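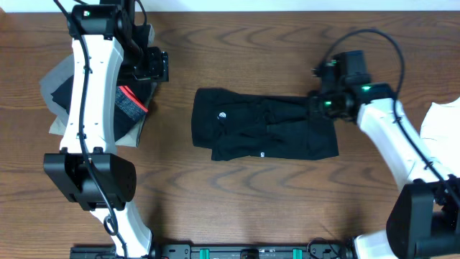

Slide 1. Two-arm folding station, Bremcombe Community Workshop. Right gripper holding one end of a folded black garment.

Speaker notes: "Building a Two-Arm Folding Station in a Shared Workshop"
Presenter: Jabari Mwakyusa, Bremcombe Community Workshop
Length: 25 minutes, followed by questions

Opening (slide 1)

Good morning, and thank you to the organizers of the March members' meeting for making time for this report. The station on the screen was built over one winter in the electronics bay at Bremcombe. It has two arms on a shared rail, a gripper on each arm, and a wooden table that was already in the building. The task is folding clothes and placing them on a pile. The pile is on the left of the table, under the left arm.

Leave slide 1 up while people find seats. Do not start on the budget until the door is closed.

The purpose of this talk is to set out how the station was put together, what it can be relied upon to do at present, and what the workshop would need to provide if the project is to continue for a second season. Members who attended the autumn presentation will recall that the original proposal was for a single arm. The reasons for the change are given under slide 3.

Slide 2: The frame and the rail

Both arms are mounted on one black rail along the front edge of the table. The first version used two separate clamps. Each time the table was moved for a class, the distance between the arms changed by several millimeters, and the stored positions had to be taught again. Mounting both bases to a common rail removed that problem. The rail may now be lifted off and replaced without new measurements, provided that the end stops are not loosened.

The rail was cut and drilled in the metal shop. Members intending to copy the design should note that the drawing in the project folder shows the second revision. The first revision has the left base holes in the wrong place and should be discarded.

Slide 3: Why two arms

A single arm can drag a shirt and can flip one edge, but it cannot keep the far side of the cloth still while doing so. We tried weights, a rubber mat and a strip of hook tape. All of these worked on towels and failed on anything with sleeves. With two arms, one gripper can pin the garment while the other makes the fold.

The second arm approximately doubled the wiring and more than doubled the time spent on safety checks. Members should weigh this before choosing the same arrangement. (Pause here. There was a question on this point at the rehearsal.)

Slide 4: Grippers

Each gripper is driven by its own motors and closes on the cloth from two sides. The fingers went through several versions. Early ones were smooth and let thin cotton slide out halfway through a lift. The current pattern has a shallow ridge and a thin rubber facing, glued and then trimmed with a knife.

Grip force is set low. The gripper should take hold of one or two layers at the end of a garment and raise them a short distance from the table. A high lift is not necessary and tends to pull the previous fold open.

Slide 5: Cabling

Cabling was the most frequent cause of stoppages. Refer back to slide 1 at this point and draw attention to the wide loop of cable above the right gripper. The slack is intentional. When the cable was tied closely to the arm, the wrist pulled against it at the end of its travel and the connector worked loose. Leave enough length for the full turn of the wrist, and then move the arm by hand through every position before applying power.

Cables should be inspected at the start of each session. A log sheet is kept on the wall beside the bay.

Slide 6: Control software

The arms are run by Graridura, the control program written by workshop members and stored on the shared drive. Motions may be recorded by guiding the arms by hand or entered as a list of positions. The planning module, Uzor, decides which arm moves first and keeps the two from occupying the same space. Uzor was added after a minor collision in the second month, in which a bracket was bent. No one was hurt.

The motor controllers were supplied by Dredell under the workshop's usual purchasing account. Delivery was slower than planned, and the schedule was adjusted accordingly.

Slide 7: Results to date

The station has attempted 442 folds since the log was opened. Of these, 427 ran to the end without a person stopping the arms. Please state clearly that running to the end is a measure of the machine and says little about the neatness of the fold. Neatness was judged separately, by eye, and the judges did not always agree.

A T-shirt currently takes over 70 seconds. A practiced person is a great deal faster, and the project team makes no claim to the contrary. Dark garments remain the most difficult item, as the edges are hard for the vision software to find where one black layer lies on another. Knitted items stretch under the gripper and are next on the list of work.

Slide 8: Safety rules for the bay

Read these aloud in full.

The emergency stop must be within reach of the operator at all times.
Only one person may give commands during a session.
Hands stay off the table while the arms are powered, including when a garment has slipped.
Long sleeves and lanyards are to be removed or secured.
The session log is signed before the key is returned.

Slide 9: Requests to the workshop

The team asks for 3 things. The first is a permanent place for the table, so that it need not be moved for evening classes. The second is a lamp with a fixed position, as changes in light have affected the vision software more than expected. The third is a supply of clothing in mixed sizes and fabrics, clean and with empty pockets.

If time is short, skip the drawing on slide 10 and go directly to questions.

Slide 10: Drawing of the rail, second revision

Explain the hole spacing and the position of the end stops. Copies are available at the front desk.

Questions

Likely subjects: cost per arm, use by junior members, whether the station can handle socks. On cost, refer to the budget sheet in the handout. On junior members, the present rule is that they may observe from behind the yellow line — any change is a matter for the workshop's safety officer. Socks have not been tried.

Power down the bay and return the key by 9 p.m.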